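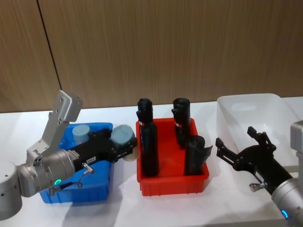

Baltholm opened its packing and storage rooms to visitors for an afternoon in August, and I went along with Gun-woo Han, who buys shelving for Jin. The tour took in 4 rooms and started at 2 p.m. in the sorting room. Sorting there is by plastic bin, set in a row on a white table, and the black bottles stand upright in a shallow red crate with ribbed sides. The blue one beside it holds a blue-grey cylinder. Cinzia Dal Bello showed us the stockroom next, where the shelves hold 2,290 bins in 15 sizes. She prefers the shallow ones for bottles and orders the lids separately from Pritaneo. Coffee was in the canteen. Parking is behind the building, and the 53 bus stops at the gate.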